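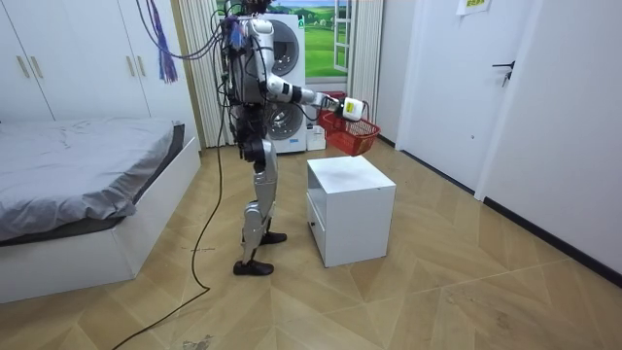
Liesl Lanz range des chambres pour gagner sa vie, et elle prévient tout de suite qu'elle n'a rien contre le désordre. « C'est lui qui paie mon loyer. » Depuis août dernier, elle s'occupe des petites surfaces meublées que loue Fustent, et elle a sur la table de chevet des idées arrêtées.

« Une table de chevet, c'est un meuble à qui on demande tout. Le verre, les lunettes, le roman qu'on ne finira pas. Moi, je commence par tout enlever. Après, les gens ont droit à un panier. »

Un seul ? Un seul. Ajouré, avec une anse, de préférence rouge – « le rouge, on le voit, donc on le range ». Elle a essayé l'osier, qui accroche les draps, puis les boîtes à couvercle, où les choses partent mourir. Le panier de courses en plastique a gagné sans élégance.
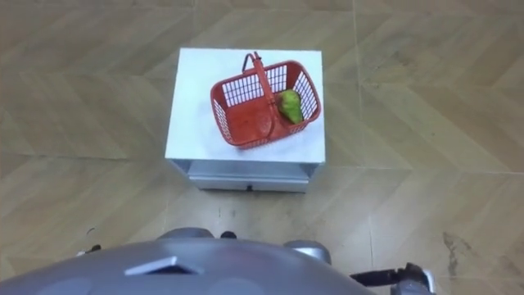

« Et dedans, un fruit. Une poire, c'est très bien. On la mange le soir, le panier est vide, on est content de soi. Essayez donc avec un chargeur de téléphone. »

Son associée, Oda Ekström, défend plutôt le tiroir. Liesl lève les yeux au ciel. Elle dit avoir sorti d'un seul tiroir 187 tickets de caisse et une clé dont le propriétaire ignorait l'usage. « Oda appelle ça du rangement. »

Reste le lit. Sur ce point, je m'attendais à un sermon et j'en suis pour mes frais : elle ne tend pas toujours le drap-housse. Gris, il pardonne, dit-elle, et puis on va de toute façon se recoucher. Le parquet, en revanche, ne se négocie pas. Rien par terre autour du chevet, même pas les pantoufles.

Je lui demande ce qu'il y a sur le sien. Elle réfléchit un peu trop longtemps. « Six livres. Mais pas par terre. »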